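Ralon Community Help > Home & Family > Insurance and Paperwork

How do I dispute a hospital bill when I can't get an itemized one?

posted by irnis_dad_of_2, 06/07/2025

I had a planned operation this spring. Went fine, no complaints about the surgeons. The billing department is another matter. I got a bill for $817 that says "miscellaneous services." I called and asked what the services were and was told they were miscellaneous. 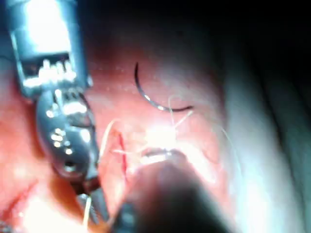

I've now asked for an itemized bill twice by phone. Both times a cheerful person promised it in 15 business days, and both times what came was the same bill in a slightly more urgent font. My insurance says they paid their part and wished me luck. Do I have to pay while I'm arguing? And is there a magic word?

clullunano_clerk

I did hospital billing for longer than I'd like. Stop calling. A phone call becomes a note in a box that the next person doesn't open. Write a letter, send it certified, and ask for an itemized statement with procedure codes. In the same letter say you dispute the balance and want the account put on hold while they review it. Keep a copy.

Then get the explanation of benefits from your insurer and put the two side by side. Look for the same code on the same day twice, supplies charged separately when they belong in the operating room fee, and anything dated after you went home. I once found a patient billed for 5 breakfasts on a one-night stay.

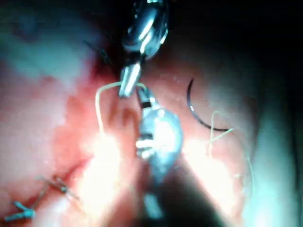 Two instruments and a loop of thread.

If the "patient responsibility" line from the insurer is lower than what the hospital wants, send them that page too. Don't ignore the bill in the meantime. Check the back of it for a dispute deadline, mine used to say 60 days in gray type on gray paper.

magalhães77

just pay it, life is short

porchlight_pat

Ask for the patient advocate, most big hospitals have one and they sit in a different office from billing, sometimes a different building. Mine got a lab charge dropped in August after I'd been arguing since winter. I still get the surveys.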